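Raju (toy line)

Raju is a line of small plush animals and jointed play figures made by the toy firm Talavis. It is best known among collectors for its two-packs, in which a soft animal comes boxed with a plastic figure meant to be its keeper, and for the long and good-natured arguments over which pairs are hardest to find. The line was thought up by Anisa Chong, who had spent years designing dollhouse furniture and wanted, as she put it, something a child could carry under one arm.

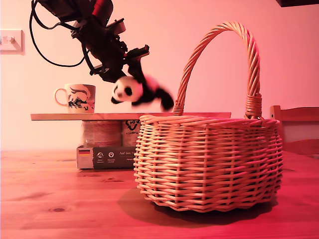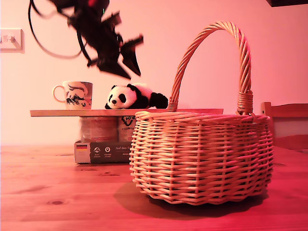

Development

Chong drew the first animals at her kitchen table and sewed most of the early samples herself. Talavis liked the animals well enough but worried that plush alone would get lost on a crowded shelf, so the sculptor Dimas Hartono was brought in to make a keeper for each one. Hartono's figures have 7 points of movement, and their hands are shaped to hold on to a paw or a tail - a small touch that fans still bring up with great fondness.

Releases

The first series reached stores in March and had 7 two-packs. Later series brought the full count to 42, along with a single large playset called Prararano, a folding mountain station with a working gate and a bunkhouse. Prararano was costly to make and stayed in stores for only one season, so complete sets (the little gate latch is nearly always missing) are much sought after.

Two of the pairs were sold only through the mail-order catalog Flolum. Their boxes carry a green band along the bottom, and collectors use the band to tell them from the later store versions, which have the same animals but repainted keepers.

Collecting

Most Raju pieces turn up loose, with the plush and the figure long since parted from each other, and a good deal of the hobby lies in patiently matching them up again. Each keeper has a letter molded under the left foot, and the same letter is printed on the tag of the right animal, if the tag has survived. Tags from the second series fade badly and are often read wrong.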